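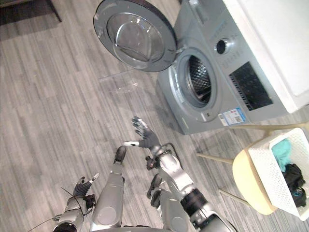 Chapter 6
Becoming Parents: Roles, Work, and Identity in the First Two Years

Larysa Skoryk had her first child in February and went back to her job at the Dillitz town library when he was five months old. In an interview for a family studies course, she was asked what had surprised her most about the change. She did not mention tiredness or money. She said she had stopped knowing how to answer when people asked what she had been up to. "I was busy from six in the morning until ten at night," she said, "and I couldn't name one thing I had done."

Her husband, Volodymyr Kobzar, was interviewed separately. He thought the two of them split the work at home evenly. When he was asked to list the jobs he did in a normal week, he wrote down bath time, the trash, most of the dishes, and the weekend shopping. Larysa's list ran to a second page. It included booking checkups, noticing when the diapers were low, packing the day care bag, and keeping track of which clothes the baby had outgrown. Volodymyr read her list and agreed that all of it was true. He had left those jobs off his own list for her, and she had left several of his off hers.

Couples like this one are common in the study of early parenthood. They get along, they both want to be fair, and they still give different accounts of the same household. This chapter looks at why that happens and at what it does to the way new parents see themselves.

6.1 What Changes and When

The term transition to parenthood covers the period from late pregnancy through the child's second birthday. Older textbooks often treated it as a crisis that a couple either got through or did not. Most writers now treat it as a long adjustment, with some parts that come quickly and others that take many months.

Sleep and daily schedules change at once. Friendships change more slowly - a parent may turn down invitations for half a year before the invitations stop coming. Changes in identity, meaning a person's sense of who he or she is, are the slowest and the hardest to measure. A parent may feel like the same person at work and a stranger at home, or the other way around.

Three kinds of work are discussed throughout the chapter:

Physical care: feeding, bathing, dressing, and holding the child.

Household labor: cooking, cleaning, laundry, repairs, and errands.

Mental labor: planning, remembering, and deciding. It is often done at the same time as something else, so the person doing it may not think of it as work.

6.2 The Trindlow Diaries

Much of the material in this chapter comes from a diary project carried out in the town of Trindlow. The project enrolled 200 couples who were expecting a first child. Each partner kept a separate diary for 2 years and was asked not to show it to the other. At the end of the project, 85 couples had turned in complete diaries from both partners.

The drop in numbers matters. Couples who finish a long diary study may be more organized, or have more free time, than couples who quit. Keep this in mind when you reach the tables in Section 6.4.

The diaries were read and coded by a team at Ogilvie College. Readers marked each entry for the kind of work described, who did it, and whether the writer made any comment on fairness. Disagreements between readers were settled by a third reader. The coding sheet is printed in Appendix C.

Before You Read On

Write down every job done in your home yesterday and who did it. Ask someone you live with to make the same list without seeing yours. Keep both lists, as you will need them for the exercise at the end of Section 6.3.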